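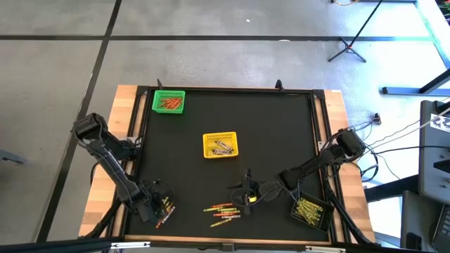 How do you sort a big mixed bin of crayons without losing a whole weekend to it?

Pull out one color at a time, starting with whichever color you have the most of, and give each color its own open container before you touch a single crayon.

That's the short version, and if it's all you came for, go forth! The longer version has the things I got wrong first, plus what I do with the broken ones, the mystery grays and the reds that never seem to have a home.

Some background so you know what kind of pile I'm talking about. I help run the Saturday-type craft table at the Merthorpe community room (it moves around the calendar, don't ask me which morning it's on this month) and in June we got handed a bin of donated crayons. I did count them, one time only, when I was deciding whether to buy more paper: 588. A frankly silly number of those were yellow-green. I don't know who out there is using up every other color and leaving the yellow-green, but I've met their leftovers.

## What you need

- A flat surface with a bit of an edge to it. Crayons roll, and a lip around the outside saves you crawling under things.
- Something dark and matte on top if you can manage it. I can tell a yellow-green from a yellow so much faster on black than on a pale wood table.
- Open containers, one for each color or color family. Baskets, trays, the bottom half of a shoe box, whatever.
- A dry cloth.
- A damp cloth, kept well away from the dry one so you don't grab it by accident (I have, and then you get soggy wrappers).
- A shallow lid or saucer for the sad little stubs.

I like a mix of container shapes. A basket is great for a bundle you want to keep upright-ish and grab in one go. A square tray is better for the color you have too many of, because you can lay them down in there and they don't fight you. My yellow-greens live in a black square tray, my oranges in a green plastic basket, and the grays and silvery-wrapped ones in a yellow basket, and yes, I know the basket colors don't match what's in them. It bothered me for maybe a day. If you're setting this up for very little kids, go ahead and match them, it does help. For anybody older, it doesn't matter a bit as long as the containers stay put.

## Step 1: Put the containers down first

I used to start by dumping the bin out and then looking for places to put things. Don't! You end up with a heap where the containers ought to be, and then you're sliding the heap sideways, and then there's a crayon on the floor and somebody steps on it.

Put one container in a far corner, one in the near corner on the other side, one close to the middle. Spread out is good. You want to be able to drop a handful in without your sleeve dragging through the next color. Leave a nice clear patch in between, and that's your working area.

## Step 2: Dump a little

Little! One scoop with a coffee mug is plenty. Tip it low, almost touching the surface, so they slide out instead of bouncing.

Then run your flat hand across the scoop once so the crayons mostly lie the same direction. They don't have to be perfect. When they're lying side by side you can pinch up a few together, and when they're crisscrossed like a campfire you can only get one at a time. This one habit probably saved me more time than everything else on this page.

## Step 3: Pull the majority color

For me that's yellow-green, every time. Pick up all of that color you can see and lay it in its tray, tips facing the same way if you're fussy (I'm fussy). Don't look at the other colors yet. I mean it, your eye gets quicker if you're only hunting for one thing.

Once the big color is gone the scoop looks a lot less awful, and you'll see maybe a few oranges and a red or two sitting there waiting.

## Step 4: Then the next one down

Same again with orange, then whatever's left. I do the whole scoop down to bare surface before I tip out the next one. I tried leaving the stragglers out "for later" and by the fourth scoop the stragglers were a pile of their own.

### The red and orange thing

Red crayons and orange crayons look really different until you have a worn one with no wrapper under a warm bulb. Scribble it on scrap paper. It takes two seconds and it's much quicker than squinting. I keep the back of an old Nasr paper catalog next to me for this, the pages are big and it's going in the recycling anyway.

If you only have a few reds you can let them wait in a small group off to one side until you've got enough to deserve a container. I wouldn't tuck them in with the oranges, though. I did that for a while and the kids at the table stopped trusting the basket, and once that happens they just dig through everything.

### Yellow or yellow-green?

Ugh. Line up the one you're unsure of beside one you're certain about, touching. If you still can't tell, put it with the bigger group and move on with your life.

## Step 5: Grays, silvers and other oddballs

You won't have many. Give them a container anyway! They vanish in a mixed bin, and then somebody wants to draw an elephant or a spaceship and there's a full excavation going on. I put the gray ones and the ones in silvery wrappers together. A purist would split them up. There are so few in mine that it would feel a bit ridiculous.

## Step 6: Wipe and check

Go over the crayons with the dry cloth as you put them away, only the ones that need it. If a yellow-green has a dark smudge on the tip, rub it on scrap paper until it draws clean. The damp cloth is for the table when you're finished.

Stubs shorter than the top joint of my thumb go in the saucer. I melt those down in a muffin pan at home now and then, but that's a separate page and I haven't written it yet.

## How long it takes

My first go at the bin took me 50 minutes at a stretch and I was grumpy by the end. Now I do it in batches, 5 scoops and then a break, and it's the sort of job I'll happily do with the radio on. After each craft session there's a quick re-sort, and that's four minutes if the containers didn't get emptied into each other. (They sometimes do. There's a phase kids go through.)

## Things I tried and stopped doing

**Lidded boxes.** I bought a set of Darkari stacking boxes for this and they're perfectly nice boxes, but a lid on a crayon box means the crayons end up beside the box. They hold yarn now.

**Sorting by length.** No idea what I was thinking.

**Zip bags.** Fine for moving house. For a table that gets used, you can't see the tips and they squash into a lump.

**Everybody sorts at once.** With one helper on each side it goes great, one of you on the big color and the other on the leftovers, both dropping into the nearest container. Put more hands than that over the same pile and you're mostly bumping knuckles.

## Keeping it sorted

Leave the containers open and out where people draw. Don't refill them to the brim, a tray that's packed right to the edge is hard for small fingers to get anything out of. And if one color is way ahead of the rest, skim some off. I bagged up a good chunk of our yellow-greens and they're going to the summer program over in Zetville, who claim to be happy about it. Their sign-up sheet asks for leaf-rubbing supplies, so maybe they really are!

One last bit I keep forgetting to mention to people: don't leave the tray in a sunny window or in the car. Yellow-green wax on a gray car seat is a color combination I got to know very well last summer.

*Updated 7 Aug 2026: added the part about scribbling on scrap paper, and fixed the step numbers, which had two step fours.*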